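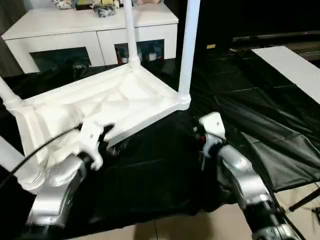
*Figure 1. Two-arm hold on the upturned table, head camera view.*

**Progress report to the Vemthorpe fund, flat-pack handling project**
Oct 15, 2025
Prepared by Nafula Nyaga, with notes from Dorian Ferrand and Candela Requena

## Work since the last report

The period was spent on the table task. The robot has to take hold of a light plastic table lying on its top, turn it over and set it on its legs. We chose it as the first task where one arm can't do the job alone and where each arm pulls on the other through the object.

We recorded 258 demonstrations by teleoperation. Belmiro Calado and Candela drove the arms and Dorian checked the recordings. We threw out 21 of them, mostly for dropped frames in the head camera stream, and a few where the operator let go and started again. The rest are labelled by stage: approach, grip, lift, turn, set down.

## Method

The first version of the policy predicted the motion of each arm separately. It reached the grip stage well enough, but during the lift the two hands drifted apart and one would slide along the rim. The version we now use predicts the motion of the table first, and works out both hand positions from that. The distance between the hands is fixed at the moment the second gripper closes and is held until set down.

Both grippers take the near edge of the tabletop. We tried holding by the legs in the early recordings and gave it up, as the legs turn slightly in their collars under load. Figure 1 shows the left gripper on the rim and the right one on the front edge just below a leg.

## Results

On the test set of 15 runs per version, started from table positions not used in training:

| Version | Gripped with both hands | Table stood on its legs |
|---|---|---|
| Separate arms | 13 | 4 |
| Shared table motion | 14 | 11 |

Of the four failures with the new version, 2 were slips during the turn, one was a missed grip, and one was stopped by the operator when the wrist torque limit tripped. The turn takes around 40 seconds, slower than we would like.

## Problems

- White parts under the room lights are hard for the depth camera. Edge detection now uses colour only.
- The floor sheet creases and moves under the table during the turn. Olga Cunha is looking at a heavier one.
- The replacement finger pads from Henriques have not arrived.

## Next

Repeat the test with the Vikden table, which is heavier and has square legs, and report on it in December. We also want to try the shared-motion policy on the Demercombe bench without new demonstrations. Spending is within the agreed budget and we are not asking for any change to it.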